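About the workshop
Posted in January by Imelda Tiongson
Filed under: Who we are

Brurnari is a shared workshop with 20 benches and one long-running argument about whether a robot arm can be trusted to clear up after lunch. Florante Aquino thinks it can. I have my doubts, and I keep the accounts: £572 so far, before a single real banana has been moved.

We don't sell anything and we make no promises about the future of housework. Members build what they like and pay for their own mistakes. Most of the arm's work still happens on a screen, where a peach can't bruise and a green cup costs nothing to knock over.
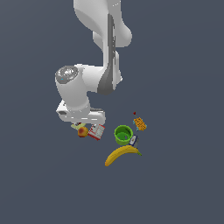 Noman Paracha runs the software evenings and would like it known that he is more hopeful than I am. Ask him how it copes with a wet plate. New members are welcome from 5 in the evening, doubters especially.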